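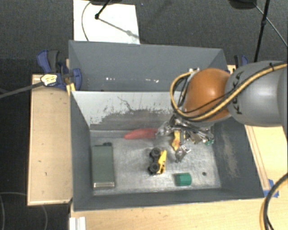 Fig. 1. Bin picking station, KUKA arm with gripper over the front bin.

Handout 2: Notes for the visit to Clilamport
Course: Introduction to Automation
Prepared by Mhairi MacBrayne, Oct 2, 2025

Please read these notes before we go. The demonstration takes 13 minutes and the staff will not stop it for questions, so write yours down and keep them for the end.

What the task is
The robot must take single objects out of a bin where they lie in no fixed order. In our July lecture we discussed parts that arrive always in the same position. In the bin the objects differ in shape — compare the long red object with the toy vehicle lying on its side — and one grasp does not suit all of them.

What to observe
Look at the fingers when they come close to the wall of the bin. An object near the wall leaves little space for the second finger. Look also at the cables on the arm. They need enough slack for the wrist to turn, but a loop that is too large can catch on something. The bins are held with clamps. Think what happens to the stored positions if a bin moves by a few millimeters.

Numbers from the host
The Grometo log we will use in the exercise has 1,360 grasp attempts. Each group receives 200 of them.

After the visit
Write one page on a failed grasp, from the demonstration or from the log. Say what you saw first, and only then what you believe was the cause.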